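Häufige Fragen rund um unsere Tapetenwerkstatt

Liebe Tapetenfreundinnen und Tapetenfreunde, in den letzten Monaten sind bei uns so viele Nachrichten eingegangen, dass wir mit dem Antworten kaum noch hinterherkommen (worüber wir uns natürlich sehr freuen!). Deshalb haben Letay Ayele und Hagos Ejigu einmal zusammengetragen, was am häufigsten gefragt wird.

Kann ich eine kräftig gemusterte Tapete auch in einem kleinen Raum kleben?

Ja, unbedingt, und wir möchten Ihnen da gern die Angst nehmen. Gerade im Gäste-WC oder im Flur, wo man sich nur kurz aufhält, darf es ruhig bunt zugehen. Wenn Sie unsicher sind, bestellen Sie zuerst ein Musterstück und hängen Sie es ein paar Tage lang auf, am besten so, dass Sie es morgens und abends bei Lampenlicht sehen. Farben verändern sich da mehr, als man denkt.

Muss die alte Tapete vorher herunter?

In den allermeisten Fällen schon, auch wenn es lästig ist. Weichen Sie die Bahnen mit warmem Wasser und einem Spritzer Spülmittel ein und gönnen Sie sich dann erst einmal 30 Minuten Pause. Was danach noch klebt, geht mit einem breiten Spachtel meist gut ab. Kleine Löcher bitte verspachteln, schleifen und grundieren.
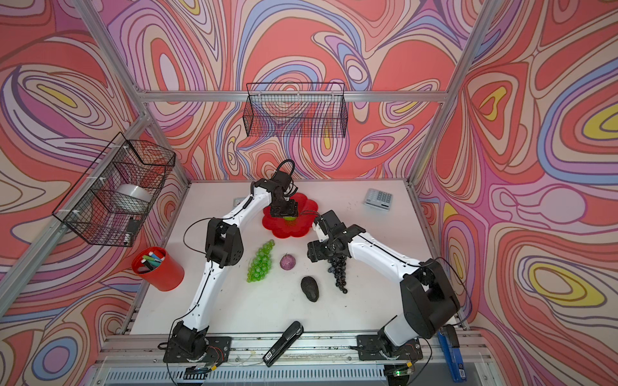

Wie viel Verschnitt sollte ich einplanen?

Das hängt vom Rapport ab, also davon, in welchem Abstand sich das Muster wiederholt. Bei unserer Reihe Fikre, die ohne Ansatz geklebt wird, kommen Sie mit wenig aus. Bei Drenard mit dem großen Versatz nehmen Sie lieber zwei Rollen mehr. Ungeöffnete Rollen nehmen wir gern zurück, solange die Folie noch unversehrt ist. Achten Sie bitte auch auf die gleiche Chargennummer, sonst ärgern Sie sich später über feine Farbunterschiede.

Was mache ich in den Ecken?

Bitte nie eine ganze Bahn um die Innenecke ziehen! Schneiden Sie die Bahn so zu, dass sie knapp auf die nächste Wand reicht, und setzen Sie die folgende Bahn frisch mit dem Lot an. Ein kleiner Musterversprung bleibt dabei fast immer, aber glauben Sie uns, nach einer Woche sehen Sie ihn nicht mehr.

Darf ich die Tapete abwischen?

Vliestapeten mit dem Wellensymbol vertragen ein leicht feuchtes, weiches Tuch. Scheuermilch und Schmutzradierer lassen Sie bitte im Schrank.

Gibt es auch Kurse?

Ja, jeden Dienstag um 18 Uhr bei uns in Divdale. Tiruwork Gidey zeigt Ihnen dort in aller Ruhe das Einkleistern, Ansetzen und Schneiden, und Tee gibt es auch. Eine Anmeldung per E-Mail genügt, die nächsten freien Plätze haben wir wieder im März.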